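Mesa e Organizador: ficha do conjunto de imagens

Versão de janeiro de 2022

Resumo

O conjunto reúne 143 fotografias de superfícies de trabalho em salas pequenas: mesas, secretárias, organizadores de secretária, vasos e o que costuma ficar encostado à parede, como tomadas, carregadores e cabos. Foi preparado pela Plurari para o catálogo de arrumação Cuesta, que precisava de material para ensinar a distinguir um tampo livre de um tampo ocupado. As imagens foram depois revistas e etiquetadas de novo pela Kunico, e é essa segunda revisão que se distribui.

Conteúdo do pacote

A pasta fotos contém as imagens em JPEG. A pasta etiquetas contém um ficheiro de texto por imagem, com o mesmo nome. O ficheiro salas.csv diz a que sala pertence cada fotografia e a que grupo foi atribuída. O ficheiro termos.txt traz a lista de termos permitidos, um por linha, em minúsculas e sem artigo.

Salas

As fotografias vêm de 10 salas. Em todas há pelo menos uma mesa e em quase todas há uma segunda superfície, normalmente uma secretária. As salas não foram decoradas de propósito. Os objetos foram mudados de sítio entre fotografias, mas os móveis ficaram onde estavam, e por isso a mesma mesa aparece com conteúdos diferentes.

O chão varia bastante. Há tábuas escuras com brilho, mosaico claro e alcatifa. As tábuas brilhantes dão mais trabalho a quem etiqueta, porque o reflexo da luz pode ser tomado por um objeto claro pousado no chão. Reflexos não se etiquetam.

Como se etiqueta uma mesa

Cada tampo recebe um de três estados: livre, parcial ou ocupado. Um tampo é livre quando não tem nada em cima. É parcial quando os objetos deixam à vista uma zona contínua onde se possa trabalhar. É ocupado nos restantes casos. As plantas contam como objetos, mesmo quando estão sempre no mesmo lugar.

Os organizadores têm etiqueta própria, separada da mesa. Regista-se o material, o tom, se tem compartimentos e se está vazio ou com conteúdo. Quando não se consegue ver o interior, escreve-se "indeterminado" e passa-se à linha seguinte.

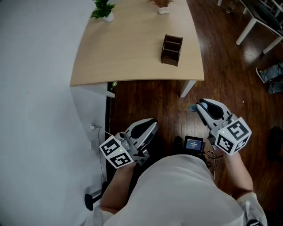
Mesa de madeira clara com dois vasos brancos ao fundo e organizador castanho-escuro vazio. Tampo: parcial.

Na versão anterior, uma mesa como esta era dada como livre quando as plantas ficavam na parte de trás do tampo. A regra mudou e 44 etiquetas foram corrigidas. Quem tiver treinado ou comparado resultados com os ficheiros antigos deve substituir a pasta etiquetas inteira. Misturar as duas versões produz erros difíceis de encontrar.

A orientação do organizador também se regista, com um de dois valores: direito, se está alinhado com a borda da mesa, ou rodado, se faz ângulo com ela. O campo foi pedido pela equipa do Cuesta e está preenchido em todas as imagens com organizador.

Parede, tomadas e cabos

As tomadas são etiquetadas uma a uma, com ou sem ficha. Um carregador ligado conta como ficha. Os cabos só se etiquetam quando se vê pelo menos uma das pontas, ou quando descem pela parede sem nada à frente. Luzes acesas de aparelhos entram como "luz de aparelho", com a cor, sem tentar adivinhar que aparelho é. O rodapé não se etiqueta.

Móveis cortados pela margem

Se só aparece parte de um móvel, usa-se o termo completo e acrescenta-se a marca "corte". Assim, uma secretária de que se veem as pernas e um bocado do tampo é "secretária, corte". Para cadeiras basta a base ou uma perna, desde que não haja dúvida. Havendo dúvida, usa-se "móvel, corte".

Divisão

Há 50 imagens reservadas para teste e as restantes são de uso livre. A divisão foi feita por sala, de modo que nenhuma mesa do grupo de teste aparece no outro grupo.

Limitações conhecidas

O conjunto é pequeno e as salas parecem-se umas com as outras: paredes claras, poucos quadros, móveis baratos. Não há mesas de cozinha nem bancadas. As plantas de folha acastanhada estão etiquetadas apenas como "planta", sem distinção entre seca e viva, porque os revisores não chegaram a acordo. Os tons de madeira foram escolhidos a olho entre claro, médio e escuro, e o médio é o menos fiável.

Utilização

Os ficheiros podem ser usados e redistribuídos com indicação de origem. Para abrir imagens e etiquetas lado a lado serve qualquer visualizador; na Kunico usou-se o Hirow, que lê os ficheiros de texto sem conversão. Ao comunicar um erro, indicar o nome do ficheiro, a linha da etiqueta e o termo que se propõe.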